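Robotics and Automation | Open access

We use cookies to improve your experience on this site. Accept all | Manage preferences

5.3 Loss of width calibration in the hand-held gripper

The most serious fault in the Kilia recordings was a drift in the estimated jaw opening. It was found by Kaiwen Feng during replay at the Lund site, when the arm closed on a cup 2 mm too late and pushed it off the table. The same policy had passed all acceptance runs at Flastby. We first suspected the arm controller and replaced its encoder, with no change in the error.

The fault was traced to the demonstrations. Jaw opening is estimated from the position of the two finger pads in the wrist view, using a calibration stored once per session. In 36 of the 600 demonstrations the stored value belonged to an earlier session, recorded before the linkage had been taken apart for cleaning. Reassembly had shifted the left pad slightly on its mount. The software checked that a calibration file existed but did not compare its date with the service log, and no warning was raised.

A second, smaller error came from the pad detector itself. On dark table coverings the lower edges of the pads were poorly separated from the background, and the detector returned the last valid width for up to 90 frames. During this time the logged opening was constant while the operator was still moving the jaws. Such stretches are easily mistaken for a deliberate pause.
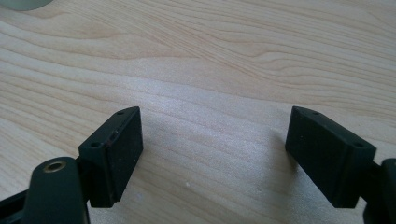 Figure 7. Wrist view with the jaws apart and no object held.

Recalibration was carried out at the Clusham workshop with the gripper open and empty. The operator held the tool still over the table while the pad edges were fitted, then closed the jaws fully and repeated the fit. Black pads on pale wood (Figure 7) give strong contrast along the upper edges, although the soft shadows beside the pads can draw the fitted line inwards if the threshold is set too low. We therefore fitted the top faces only. The affected demonstrations were reprocessed with the new values and the frozen stretches were removed.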